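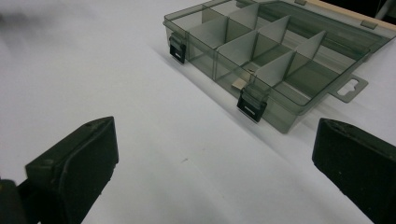
Tinted plastic organizer box, open, with dividers.

Wed 11 September

Ilemton has agreed to buy Rotdale, the managed hosting firm I have used since 2016. The customer notice is short on detail, so I read the scheme booklet.

Rotdale shareholders get 90 cents a share in cash, no scrip. The board recommends the offer, subject to an independent expert finding it fair. Completion needs 75 per cent of votes cast and a court hearing.

Existing contracts novate to Ilemton on completion. Prices are fixed for 11 months, after which the Ilemton rate card applies. On my usage that adds 5 per cent, mostly in outbound traffic. Accounts under $500 a month lose phone support and move to the ticket queue.

Dragica Popescu pointed out in the July user group that Rotdale's backup product is licensed from Tesex and the licence has a change of control clause. The booklet mentions it once, in a footnote.

I have exported my DNS zones and lowered the TTLs. A test restore to a Grgić instance is running now. Snapshot format differs, so the volumes have to be converted first.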